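How to Teach the Momuson Two-Finger Kit to Unload a Front-Loading Washer or Dryer

Written for the Kuruc arm with the Altarier wrist camera. Last revised 19 Nov 2022.
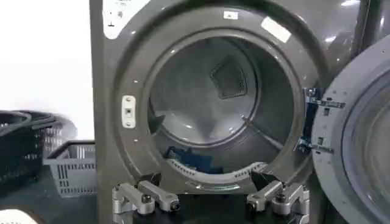
Wrist camera view with the fingers spread below the drum opening and one blue item still inside.

If you have made it through the unboxing and the first calibration, congratulations, because in my opinion that was the dull part and everything from here on is a lot more fun. Unloading laundry is the job most people buy this kit for, and it is also the job that makes most people want to put the kit back in its box for a week or two. Cloth folds over itself, it hides against the bottom of the drum, and it never lands the same way twice. So take your time with this page, make yourself a cup of something, and don't feel bad if you need two evenings for it.

I run the Momuson gripper on a Kuruc arm in my laundry room in Kandville, and I have been through this procedure more often than I would like to admit. What follows is the order that works for me. The booklet that comes with the kit does a few things in a different order, and I'll say where.

What you need before you start

- The arm, bolted down or on its weighted stand, with the machine in front of it
- The gripper with the black angled fingertips fitted (the flat ones are for boxes, and they will slide right off a sock)
- The wrist camera, cleaned with a dry cloth
- A laundry basket, or two if you like to sort
- One piece of clothing you don't care about, in a color that stands out from the metal

On that last item, dark blue is a good choice for a first try. The inside of a steel drum comes out as a dull gray on the wrist camera, and a navy shirt shows up nicely against it. Gray towels are a misery. Leave those for later, when you have some confidence.

Step 1. Turn the machine off and open the door all the way

I mean really all the way, as far as the hinge allows. A door that is only half open is the most common cause of a bump, and the glass is not a thing you want to bump. If your door likes to drift back toward closed, hold it with a strap or a wedge while you are training. Give the drum a gentle spin by hand too, just to see that it has stopped where you want it and nothing is hanging out over the lip.

The booklet has you home the arm first and open the door second. I do it the other way around, so that I'm not reaching past a powered arm.

Step 2. Set the approach position

From the controller, choose Teach, then New Place, and name it something you will recognize in a month. I call mine "washer front" and I have never regretted being that plain about it.

Bring the arm in slowly until the camera is looking straight into the drum. You are aiming for three things in the preview:

- The round opening sits in the middle, with the back wall of the drum clearly visible.
- Both fingertips can be seen at the bottom, spread well apart.
- The tips sit just lower than the cloth, still in front of the lower rim.

When it looks like the picture at the top of the page, press Save. If the opening is off to one side, move the whole wrist sideways. Please don't turn the wrist to make up for it, tempting as it is, or the arm will go in at a slant and catch the side of the opening.

Step 3. Mark the no-go areas

This is the step people skip, and then they write to me! The software will let you paint areas on the preview that the fingers have to stay away from. On a front loader I always paint these:

- The latch plate on the front of the machine. In my view it is on the left of the opening, a little light-colored plate with two screws and a slot in the middle. A fingertip can wedge itself into a slot like that.
- The hinge, on the opposite side from the latch.
- The whole open door, ring and glass together. Be generous with your brush.
- The lifter inside the drum. This is the fin that sticks inward from the drum wall, and from the camera it can look very much like a dark fold of cloth.

The lifter needs an extra word. It moves whenever the drum turns, so an area you painted yesterday may be in the wrong place today. You can repaint it each time, or you can turn the drum by hand to the same spot before every run. I do the second. If there is a shape or panel on the back wall of your drum, use it as your landmark. I leave my machine with the diamond-shaped panel a touch to the right of center, and then the lifter comes out at the left and I know where I stand.

Step 4. Deal with the glare

Shiny panels and overhead lights do not get along with small cameras. You will probably see bright streaks along the rim around the opening. Those are harmless so long as they stay on the rim, but if one falls across the cloth the software may treat it as an edge and pinch at nothing. Set Exposure to 30 to begin with and bring it down a little at a time until the cloth has visible folds in it. If the drum goes too dark to make out the holes in the back wall, you have gone too far, so come back up a bit.

A small lamp placed off to one side does more good than a brighter ceiling light. I fought with the ceiling light for far too long before trying that.

Step 5. Teach the grasp

Put your practice item in the drum, down near the front lip, and bunch it up loosely. Choose Teach, then Grasp, and go through it like this:

1. Raise the wrist until the fingertips clear the lower lip. Watch for any slots along the rim at the bottom of the opening, and leave some air above them.
2. Go forward until the tips are over the nearest part of the cloth.
3. Lower slowly and stop as soon as you see the cloth move.
4. Close the fingers with Grip at 5. That sounds low, and it is, but these linkages have a good deal of leverage and you don't need to squeeze the daylights out of a T-shirt.
5. Lift straight up first, then pull back. Going straight back drags the cloth over the lip, and a button or zipper will find every slot on the way.

Save it, put the item back in a slightly different spot, and teach it again. The booklet says three examples are plenty. I would do more than that, with some of them over to the left and right where the drum curves up, as a bunched shirt ends up off to one side as often as in the middle.

Step 6. Teach the drop

Stand your basket on the side away from the door. With a door that opens to the right, that means the basket goes on the left, and the arm never has to swing past the glass. A basket with a thick rim is easier for the camera to find than a floppy one. If you use two, keep them apart by at least the width of the open gripper, and teach each of them as its own Place.

Have the arm open its fingers over the basket, well above the rim, and wait a second before it leaves. Cloth likes to cling to the tips, and that short wait saves you from seeing a pillowcase travel back to the washer - it looks very funny the first time and less so after that.

Step 7. Run it slowly

Choose Run, set the speed to its lowest mark, and keep your hand near the stop button. Let it finish a full round with the one item. Then try two, then a small load. Sheets and anything longer than a bath towel should be done by hand, at least with this gripper. I have tried more ways than I can tell you, and they all end with a sheet half in and half out.

If something goes wrong

Code 186 on the controller means the fingers closed and felt nothing. Nine times out of ten the lowering in Step 5 stopped a hair too early, so teach that part over.

Code 496 means a no-go area is in the way of the path. Check whether the lifter has moved, and then check the door.

If the arm keeps reaching into an empty drum, wipe the camera and look at the lighting again. If it grabs at the lifter, your painted area is too small.

Once you are happy with it, back up your Places and Grasps to a memory stick before you touch any other settings. The next page in this series covers loading, and for that one you will want the longer cable.

Questions or corrections: use the contact form | © 2022 Kandville laundry arm notes | Back to top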